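Lorley Publishes Results of Gripper Comparison for Handling of Soft Goods

Pointed fingers hold case edges best; wider pads remain the choice for heavier items

LODBRIDGE, June. Lorley, a testing and integration firm for small-scale automation, today released the results of a comparison of gripper fingers used on two-arm robots. The work was carried out at the company's Lodbridge workshop together with the controller maker Hikeo. It covers the handling of zippered cases, pouches and other soft goods that packing and repair businesses still sort by hand.

Two finger designs were compared: a narrow, pointed finger that closes to a fine tip, and a wider padded finger of the kind supplied with most small arms. Each design was given 100 attempts at taking hold of an item and keeping hold of it for 15 seconds while the second arm stood ready or assisted. The items were drawn from a set of 14, among them personal care cases, tool rolls and fabric bags.

The pointed fingers gave the better result on thin edges and seams, where the padded fingers tended to push the material away before closing. The padded fingers performed better on full bags and on smooth, rounded objects, and marked soft surfaces less. Lorley therefore recommends that customers choose fingers by item type and allow time in their schedules for changing them.
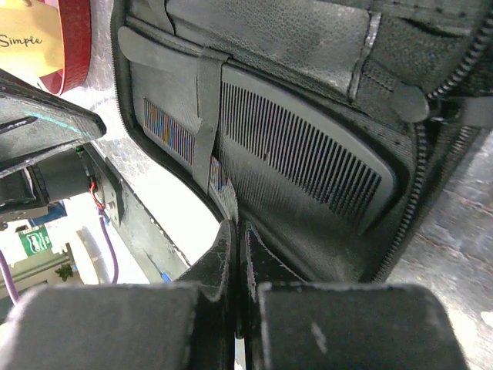
Camera placement formed the second part of the study. A small camera at the wrist was compared with a fixed camera above the work surface. The wrist view proved more useful in the last stage of an approach, when the arm itself often blocks the overhead view. Dark items on patterned surfaces were the most difficult for both, and glare from nearby containers led to several false readings from the fixed camera. Lorley now advises that both views be recorded during setup, even where only one will be used in daily operation.

Hikeo supplied the controllers and adjusted the closing force between rounds. The two companies found that a slower final approach improved results for both finger designs, at the cost of a longer cycle. Force settings that worked for stiff cases were too high for unlined pouches, and a single setting for the full set of items is not recommended.

"Our customers ask which gripper they should buy, and until now we could only answer from experience," Lorley said in a statement. "These results give them something they can check against their own products."

A second round of testing will include fingers made by Awwad, with a replaceable tip intended to reduce wear. It will also look at opening and closing zippers, a task left out of the present study.

The full report, including item lists and controller settings, is available on request from Lorley's Lodbridge office.

About Lorley

Lorley tests and installs robot arms, grippers and cameras for small manufacturers, packers and repair shops. The company is based in Lodbridge.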